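机器人与自动化 > 线下活动 > 参观见闻

Pondon 开放日回来了，写长一点，给没去成的朋友

槐花麦饭　楼主
发表于 2024年3月24日 星期日

刚到家，鞋都还没换，趁着记性热乎先坐下来写。之前在版里问过 Pondon 开放日值不值得跑一趟，好几位朋友给我出主意，还有人专门私信告诉我哪个门好进，我答应过回来交作业的，这就交。先打个招呼，我这人写东西啰嗦，赶时间的可以直接跳到后面看大家讨论，我不会伤心的。

地点在 Fikance 那边，老工业区的 Holzer 楼。我坐 69 路去的，车上人挺多，旁边一位大姐带着女儿，小姑娘一路上都在问机器人会不会说话，大姐说会吧，小姑娘说那它说哪里话，大姐就答不上来了。下车以后我们三个一起找的门，找了好一阵，因为路口的牌子写的是展厅，箭头指的却是地下车库。后来跟着一个背工具包的小伙子走，走对了，他是那儿上班的。

签到很简单，报个名字，领一张纸质的胸贴。上午场 11 点开始，下午还有一场是 2 点。我报的上午。等的时候有热茶和一种小饼干，饼干有点硬，泡在茶里刚好（我知道没有人关心这个，但我妈看帖，她会问）。

主持演示的是 Rosalie Fankhauser，Pondon 做操作这一块的工程师，中文说得很慢但很清楚，遇到想不起来的词就用手比划，比划得特别生动，我觉得比直接说出来还好懂。她一上来就跟大家讲，今天看的东西会很慢，也会有失手，请大家把平时刷视频的那种期待先放一放。我当时就对她好感倍增。去过展会的朋友都知道，多数展台的开场白是反着来的。

演示的内容听起来朴素极了，就是两条手臂，两只黑色的灵巧手，一张白桌子，几块彩色方块。要做的事呢，是把方块摞起来。我身后有位先生小声说，就这个？我心里也嘀咕了一下，可是站到桌边看了没一会儿，就不嘀咕了。

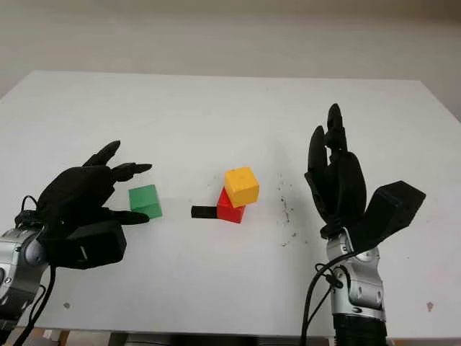 我以前总觉得摞积木这种事情难在"拿"，Rosalie 说难在"放"。拿的时候手指可以包着东西，稍微偏一点也能靠手指自己找回来；放的时候呢，手指要一根一根让开，哪根让得早一点，让得晚一点，上面那块就会跟着走。她让我们每个人回想一下自己往高处放东西时最后那一下，手指是怎么撤的。大家都愣住了，因为谁也说不上来。有个大叔当场拿自己的茶杯盖试，试了好几遍，越试越不会放了，全场都笑，他自己笑得最响。

她还讲了两只手怎么分工。一只手去做动作的时候，另一只手停在哪里也有讲究，停得太近会碍事，停得太远，等要帮忙的时候赶不过来。她说团队里为了这个吵过很多回，有人主张闲着的那只手干脆退到桌子外面去，有人主张就停在旁边候着。我听着觉得特别亲切，这跟我和我先生在厨房里做饭的矛盾一模一样，他就是那个"候着"派，永远站在我要开的那个抽屉前面。

中间穿插了提问。小姑娘（就是车上那位）终于问出来了：它会说话吗？Rosalie 蹲下来很认真地回答，说它不会说话，它的工作里用不着说话，不过它卡住的时候电脑会叫一声，你想听听吗？小姑娘说想。于是他们真的放给她听了，是很普通的一声"嘟"。小姑娘非常满意。
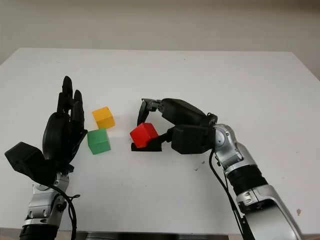

再说说我最喜欢的一段。快结束的时候，Rosalie 让旁边的同事把一块方块随手转了个角度再放下，让系统重新来过。她没有讲任何大道理，就让我们安静地看。手伸过去，停住，又往回收了一点点，再伸过去。那个"往回收一点点"，我看得鼻子都有点酸，也不知道为什么，可能是想起我父亲中风以后重新学拿勺子的样子。康复科的老师当时也是这么跟我们说的，慢没关系，停也没关系，停下来说明他在想。

控制软件叫 Zastska，是他们自己的，Rosalie 说名字没有什么含义，是早年一个同事键盘敲错了留下来的。界面我凑过去看了，看不太懂，不乱讲，留给懂行的朋友补充。我知道版里至少还有两位今天也在场，出来出来，别潜水了。

不太好的地方也写一下，免得像软文。一是桌边站的位置太挤，个子矮的基本只能看到前面人的后脑勺，我是靠厚脸皮挤进去的。二是讲解没有话筒，后排听不清。三是指路牌，前面说过了，请主办方一定换掉那个箭头。

总之我是高高兴兴去、高高兴兴回来的。下面大家随便聊，我去把鞋换了。

————————

铁皮青蛙上发条　沙发

楼主辛苦！写得真细，饼干我也记下了。我本来报了下午场，临时家里水管漏了没走成，一边拖地一边刷版里有没有人发帖，总算等到了。

问一个小白问题，两只手都是那种手指能弯的灵巧手吗？我之前在别的展会看的基本都是两片夹爪，夹方块不是更稳当？用灵巧手摞方块，有没有点大炮打蚊子的意思？没有抬杠的意思，真心想问。

————————

老钳工不退休　3楼

我来当这个恶人吧。我今天也在场，上午场，就是楼主写的那位嘀咕"就这个？"的先生，坐不改姓。

我干了一辈子钳工，后来带徒弟，又去管过一阵子装配线。我佩服这些年轻人，这话放前头。可是我得讲，如果目的是把方块摞起来，夹爪加一个定位治具，又快又准，干到下班也不会歪。花这么大的力气用一双仿人的手去干，成本在哪里，维护在哪里，手指里头那些小关节坏了一个怎么换，这些今天一句没提。观众看着热闹，回家以为工厂明天就要换上这种手了，我觉得这是误导。

还有，慢就是慢，不用说得那么诗意。楼主文笔好，我看得也挺感动，但是在生产线上，停下来想一想，后面的料就堆起来了。

别的我同意楼主，箭头确实害人，我在车库里转了好大一圈。

————————

槐花麦饭　楼主　4楼

哎呀原来是您！早知道就回头跟您握个手了。我在背后写您，您可别介意，"就这个"三个字我自己心里也说了的，我只是没出声。

您讲的成本和维护，确实没有提，我也没想到要问。不过误导我倒不觉得，Rosalie 开场就讲了这是研究用的台子，离进厂还远。可能您站得靠后没听清？这又回到没有话筒的问题上去了。

————————

老钳工不退休　5楼

那有可能，我耳朵是不大行了。她要是真讲了，我收回半句。剩下半句不收。

————————

半夏不凉　6楼

被楼主点名的潜水员浮上来换口气。我做的是机械手方向，在学校，今天是跟师弟一起去看的下午场，不过我们到得早，上午场的后半截也蹭着看了，所以两边都能说一点。

先回青蛙。夹方块当然用夹爪更稳，这一点大家都没有异议，老钳工前辈讲得对。用灵巧手去做方块，原因恰恰在于方块简单。东西简单，出了错就容易看出错在哪里：面是平的，边是直的，歪了一眼就能看见。你要是一上来就让它拿毛线团，失败了你都不知道是手的问题、看的问题，还是毛线团的问题。我们实验室也是从方块开始的，方块摞到做梦都在摞，师弟现在看见麻将牌都紧张。

再讲讲我自己比较感兴趣的地方，就是手指跟物体靠得很近的时候，头顶上那个视角往往帮不上忙，手自己就把东西挡住了。这种时候要靠手腕附近的视角来补。可是腕部视角也有它的脾气，大半个画面都是手自己的零件，螺丝、连接块、指尖，真正想看的物体常常只露出一个角。下午场有位观众就问，为什么不把相机再往外挪一点？答案是挪出去就容易磕碰，走线也难看，而且离得远了，近处的细节又没了。

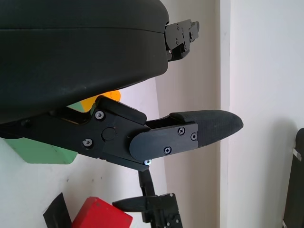 所以多数团队最后都是几个视角一起用，谁看得清就多信谁一点。怎么"多信一点"，这就是各家的本事了。我问了 Fankhauser 工程师 Zastska 里是怎么处理的，她很爽快，说这部分他们改过很多版，现在这一版她也不满意，然后拉着我们在白板前聊了好久，聊到同事过来催她吃饭。我在别处问这种问题，得到的回答一般是"这个涉及核心技术"，所以我对她印象也特别好。

至于楼主觉得感人的那个"往回收一点点"，嗯……我怕说了扫兴。

————————

槐花麦饭　楼主　7楼

说嘛说嘛，我扛得住！

————————

半夏不凉　8楼

那我说了，您别怪我。按我的理解，那多半是重新规划的时候，旧的轨迹还没有走完，新的轨迹起点跟当前位置对不上，于是先退一步接上去。我们自己的台子也有这个毛病，师弟管它叫"打嗝"。我没有看过他们的代码，只是凭经验猜的，猜错了请 Pondon 的朋友来纠正。

不过我觉得也不妨碍您感动。我导师看见打嗝也会感动，因为那说明又得加班了。

————————

槐花麦饭　楼主　9楼

打嗝！哈哈哈哈哈。我先生在旁边笑得直拍桌子。好吧好吧，那我父亲当年停下来的时候，搞不好也是在打嗝。我照样感动，我乐意。

————————

一罐橘子酱　10楼

插一句嘴，我是康复治疗师，被楼主那一段拽出来的。

病人重新学抓放的时候，我们用的教具里就有彩色积木，方方正正那种，训练的也正好是"放"。很多人能抓起来，松不开，或者一松就把下面的带倒了。所以我看到楼主转述的"难在放"，真的隔着屏幕点了好几下头。手指让开的先后次序，我们平时是用手托着病人的手，一点一点带着他感觉的，很难用话讲清楚。

我倒想问问在场的朋友，他们那双手的指尖有没有触觉？如果有，力是怎么读出来的，有没有可能反过来给人用，比如告诉治疗师病人的哪根手指松得太晚？我知道这问题扯远了，可我们科里真的缺这样的东西，现在全凭手感，年轻同事要学很久。

————————

老钳工不退休　11楼

橘子酱这个问题好，这个比摞方块有意思。要是用在这种地方，花多少力气我都没有意见。我老伴手也不好。

————————

半夏不凉　12楼

触觉这一块下午场有人问，Fankhauser 说他们试过几种，今天这一套演示主要靠视觉和电机那边反馈回来的量，细节她没有展开，我也不敢替她展开。反过来给人用的想法我觉得一点都不远，我们隔壁组就有人在做手套，不过离能用还差着一段路，戴起来很勒，我试戴完手上好几道印子。橘子酱老师有兴趣的话我帮您牵个线？

————————

一罐橘子酱　13楼

有兴趣有兴趣！私信您了，先谢过。勒的问题我可能还真能出点主意，我们做支具的同事天天跟这个打交道。

————————

秤砣也想飞　14楼

我来泼一小盆冷水，温的。

我也去了，下午场，带着我家孩子，今年 12 岁，正是什么都觉得没意思的年纪。我提前跟他吹了好几天，说机器人灵巧手，跟人手一样的，结果他看了一阵子，转头问我，爸，它们什么时候正式开始？我说已经开始了。他那个表情，我现在想起来还尴尬。

所以我对楼主说的"请大家放一放期待"有点不同看法。对我们这种本来就喜欢的人，讲一句就行了，可是开放日是面向大众的，里头多少孩子是头一回看。你让他们站着看一只手慢慢靠近一块木头，没有屏幕告诉他们机器看见了什么，没有人告诉他们这一下比上一下好在哪里，那就真的只剩下慢了。隔壁那一家去年的开放日，人家让小朋友自己戴上手柄去遥控，排队排到楼梯口，孩子们出来眼睛都是亮的。

我知道有人要说那是游乐场。游乐场怎么了，我小时候就是在少年宫的遥控小车前面立志要学工科的嘛。

————————

铁皮青蛙上发条　15楼

支持秤砣一半。上手玩确实有意思，可是玩完了记住的是玩，不一定记得住机器。我侄女玩过那个遥控的，回来讲了一路，讲的全是她前面那个男孩插队。

不过放个屏幕我完全赞成！让大家看看它自己看到的样子，哪怕看不懂也新鲜啊。

————————

半夏不凉　16楼

屏幕是有的，在桌子后面那个角落，上午我看见开着，下午不知道为什么朝着墙。我师弟跑过去看了，回来跟我说，原来它眼里的自己长这样，然后一下午都在念叨这句话。

我也觉得应该摆到前面来。腕部那一路尤其适合给孩子看，因为跟人眼看自己的手太不一样了，你会发现原来"手要往哪里去"这件事，从手的位置看过去是另一回事，桌面是斜的，墙也是斜的，方向感全乱了。我刚入行的时候对着这种画面标数据，标得晕车，是真的晕车，要去走廊里站一会儿才能缓过来。

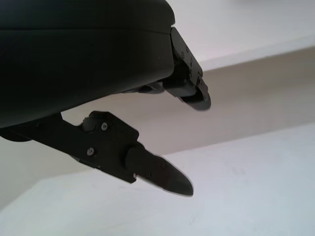 后来我师姐教了我一招，先找指尖，再找桌子的边，这两样定下来，其他的自然就顺了。我后来每次带新人都先教这个。要是开放日能设一个小角落，让小朋友试着猜"现在手指的前面是哪边"，我觉得比讲半天参数都强。秤砣家的公子说不定就愿意玩。

————————

秤砣也想飞　17楼

他愿意！我刚念给他听，他从房间里喊了一句"这个可以"。在我们家这已经是最高评价了。

顺便更正一下，他刚才补充说，他觉得没意思的是站着，机器人他觉得"还行"。那也许搬几把凳子就解决了一半。

————————

夜班扳手　18楼

各位好，我在 Pondon 上班，就是楼主跟着走的那个背工具包的，哈哈。帖子在我们群里已经传开了，我被同事笑了一晚上。先声明我不是代表公司讲话，就是个搞硬件的，周末来帮忙搬桌子。

箭头的事情，对不起对不起！那块牌子是别的活动留下来的，早上有人把它转了个方向，想让它对着门，结果对成了车库。我明天上班第一件事就去把它撤了。

老钳工前辈问的维护，我最有资格回答，因为手指坏了就是我换。您讲得一点没错，换起来很磨人，螺丝又小，掉到地上就得趴着找，我们工位下面都铺了一块浅色的垫子，专门为了找螺丝。我们内部对于"到底要不要这么多关节"也一直在吵，我个人是偏您那一派的，关节能少就少。搞算法的同事是另一派，他们当然不心疼，反正趴在地上的是我。

半夏老师猜的"打嗝"，我不敢替算法组认，我把您的帖子转给 Rosalie 了，她笑得很大声，我理解为没有否认。

————————

老钳工不退休　19楼

小伙子，垫子的法子不错，再教你一个，换手指的时候底下托一个浅盘，盘里搁块磁铁，钢螺丝掉下去自己就待住了。螺丝刀头也蹭蹭磁，不过你们那里头要是有怕磁的东西，就先问清楚再蹭，别听我的弄坏了。

你们开放日要是明年还办，我想申请看拆装。不用看它摞东西，你就把一只手放桌上，当着大家的面拆开，再装回去，我搬凳子看一整天。我敢说不光我一个人想看。

————————

铁皮青蛙上发条　20楼

我也想看拆装！！前辈算我一个，凳子我自己带。

————————

一罐橘子酱　21楼

加一。手的解剖我很熟，机器的手还没看过里面。

————————

夜班扳手　22楼

这个我可以去提！我自己是很愿意的，不过要先练一练，我怕当着人拆，手比机器抖得还厉害。话筒和屏幕的事我也一起写上去。凳子我本来想说没有，后来想起来仓库里有一摞折叠凳，只是压在展架底下，搬出来要出一身汗。

————————

灰鸽子晒太阳　23楼

看了一晚上，忍不住注册个号说点不中听的。大家气氛这么好，我也不想扫兴，可是有一点我觉得该有人问。楼主和各位都默认它是自己在做，有没有人确认过后面没有人遥控？现在不少演示是人在后头戴着设备操作的，不讲明白，观众就当成自主了。我没去现场，不下结论，只是问问。

————————

半夏不凉　24楼

问得应该的。下午场有人当面问了，Fankhauser 的回答是两种都有：他们平时采数据的时候是人来操作，今天给大家看的那几轮是系统自己跑，跑之前她会先说一声。我在的那段时间她确实每一轮都说了，有一轮中间卡住，同事过去接手操作，她也马上讲了"现在是人在帮忙"。上午前半截我不在，请楼主补充。

————————

槐花麦饭　楼主　25楼

上午我记得她也说了，就是有时候声音小，我在前排都要竖着耳朵。灰鸽子欢迎你，一点也不扫兴，我压根没有往这上面想过，以后再去看别家的我也会问一句。

————————

灰鸽子晒太阳　26楼

谢谢两位，这样讲我就放心多了。建议还是在桌上立个小牌子，自主一面，人工一面，翻一下就行，后排的人也看得见，比嘴上讲可靠。

————————

老钳工不退休　27楼

立牌子我赞成，我们以前机床上就挂，"运行"、"检修"，翻过来翻过去，全车间都看得懂。

————————

夜班扳手　28楼

记下来了。拆装、话筒、屏幕朝外、凳子、翻面的牌子、撤箭头。我怎么感觉周末来搬个桌子，搬出来这么多活。

饼干没有人投诉吗？那是我买的。

————————

槐花麦饭　楼主　29楼

饼干泡茶里很好吃的，我妈刚才打电话来，还真问了是什么牌子，你方便的话告诉我一声。另外我想起来有一条手帕落在签到的桌子上了，浅蓝色，边上绣了一片叶子，不值钱，是我妈绣的，要是有人捡到，麻烦帮我收着，我坐 69 路过来拿。

————————

夜班扳手　30楼

手帕在我这儿！收摊的时候看到的，叠好放在我抽屉里了，您哪天来都行，到楼下喊一声，我下来接您，省得您又走到车库去。饼干的袋子我扔了，明天去店里看一眼牌子再回您。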